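The Big Window and the Last of the Boxes

19 Aug 2018
4 comments · 11 shares

I have been meaning to write this one since we got the keys, and then every time I sat down to do it there was another box to open or another trip to the hardware store, so you are getting it all at once now and I hope you have a cup of something with you.

Those of you who have been reading for a while will remember the old workroom, the one on Dunleavy Street with the pipes running across the ceiling and the single little window up by the door. I was fond of it! I learned a lot in there. But I spent four winters working under a lamp from breakfast on, and by the end I was buying light bulbs the way other people buy milk. So when Rafferty called to say that the room over the old Flisik print shop was coming up for rent, and that it had "a window you could park a car in," I had my coat on before he finished talking.

He was exaggerating, but only a little. It is a great big generous window, and the daylight just pours in. In the middle of a sunny day it comes in so strong you can hardly look straight at it. I stood in front of it the first time with my bag still on my shoulder and forgot to ask any of the sensible questions, like how much the heating runs or whether the door sticks. (The door sticks.)

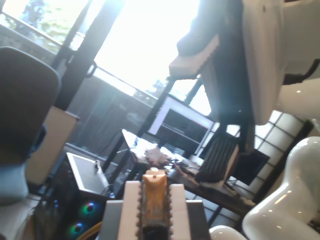

My favorite part is the tree. There is a green, leafy one right outside, and on a bright day you only see it faintly through the glare, more of a green feeling than a tree. Toward evening it comes back properly and you can see the leaves moving. I don't know what kind it is. Rafferty Montoya, who knows everything else, doesn't know either, and my aunt thinks linden but she thinks everything is linden. I am hoping it turns a nice color in September.

Now, the practical side. I made myself a rule that I would not buy any furniture until I had lived with the room for a bit, and I have mostly kept to it. The gray office chair came with me from Dunleavy Street. It is not a beautiful chair – I know that – but it fits my back, and I have sat in enough beautiful chairs to know what that's worth. I did allow myself 200 dollars for odds and ends, and 100 of that went straight away on shelf brackets from Trositz, the good heavy kind. They were out of the long screws, so the shelves themselves are still leaning in the hallway.

Then there are the boxes. I would love to tell you I unpacked in a weekend. What I did was unpack the kettle, the radio and the good scissors, and then live out of cardboard for weeks, digging down through old Zanska catalogs every time I wanted a pencil. My mother's way is to open everything at once and cry in the middle of it. Mine is to open one box a day, after lunch, and put away every single thing in it before I touch another. It's slow, but I've found my tape measure and a whole bag of buttons I had given up on.

The question I keep going back and forth on is curtains. I waited years for this much light and it seems ungrateful to cover it up, but I can't have fabric fading either. I'm leaning toward something thin and pale that I can pull across for the worst couple of hours. If you have a sunny room and have found something that works, please tell me in the comments, and tell me where you got the rod too, as this one will have to be a long one.

Share this post · 200 likes · Leave a comment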